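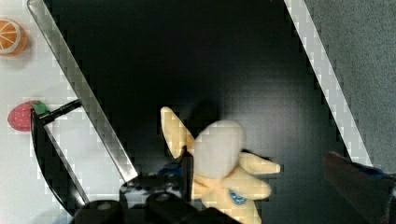 4. Setting the gripper for soft items

Complete section 3 before starting. The Vokeck controller must be on and the arm homed.

4.1 Select profile 2 on the Nouri hand unit.
4.2 Open the fingers fully and zero the force reading.
4.3 Set the closing force to 5 N. Do not exceed 20 N with fabric or foam.
4.4 Set the approach height to 200 mm – measured from the table, not from the tray floor.

CAUTION: Keep hands clear of the fingers whenever the drive lamp is lit.

4.5 Tighten the rail bolts and check that the table does not rock.
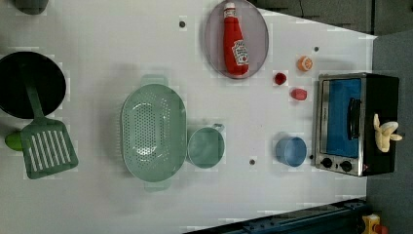 4.6 Run the Platedico overhead calibration. Wait for the tone, then save the result under a new name. Old calibrations are not overwritten and can be deleted from the Files menu.

NOTE: Repeat 4.6 if the table or the overhead camera is knocked.

4.7 Jog the arm to the first item and close at slow speed.

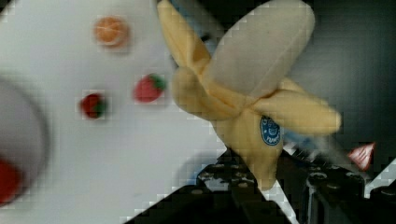

Grip position matters more than force with stuffed items. Close on the narrowest firm part and leave the loose parts outside the fingers. The plush banana is gripped by its stem end, with the peel flaps free above. If the item slips, lower the approach by 5 mm and try again before raising the force.

4.8 Save the grip point and return the arm to home.

Settings in this section by Mojtaba Soltani, revised September for the Soleo finger pads.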